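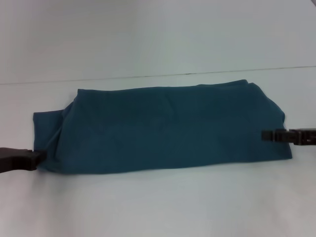 *Teal cloth on the white table, part folded.*

**Ticket: dryer stops before the load is dry (Pelavport laundry room)**
**Status:** open, third time
**Opened:** May 28, 2020

**Problem as reported**

The Antunes dryer on the left runs for 40 minutes on the "auto dry" setting, shows 0:00 and unlocks. Thick items come out damp in the middle. The one on the right, same model, same setting, finishes the same sort of load properly.

**What the supplier told us**

Plellow say the moisture sensor is "self-calibrating" and that we're overloading the drum. I doubt it. They said the same thing in January, when the fault turned out to be a kinked vent hose, and we paid a call-out fee to be told so.

**Log**

1. Cleaned the lint filter. It wasn't dirty. No change.
2. Pulled the machine out and checked the hose. No kink this time. Good airflow at the outside flap, at least as far as a hand held over it can judge.
3. Wiped the two sensor strips inside the drum with white vinegar, as the manual suggests. There was a dull film on them, probably from dryer sheets. The next load ran 10 minutes longer, then stopped damp again. Plellow would call that a fix. I wouldn't.
4. Ran a half load to test the overloading theory. It stopped even earlier. If the drum were too full, I'd expect a half load to do better.
5. Swapped loads between the two machines halfway through. The damp one dried fine on the right. So it isn't the washer leaving too much water behind, whatever the Bulholm office thinks.
6. Ran the left machine on timed dry, high heat. Came out dry after 58 minutes. Heater and fan look fine to me.

**Where that leaves us**

My money is on the sensor or its wiring. Plellow want us to try a "reset cycle" first, which as far as I can tell means unplugging it and plugging it back in. Did that as well, left it off overnight. Same result in the morning.

**Workaround**

Use timed dry on the left machine. Don't trust auto. Feel the thick seams before you fold anything.

**Asked of Plellow**

- Send the sensor part number and the resistance it should read.
- Confirm in writing that there's no call-out fee if the sensor is faulty.

**Update:** reply received after 4 days. It was a link to the page about cleaning the lint filter. Ticket stays open.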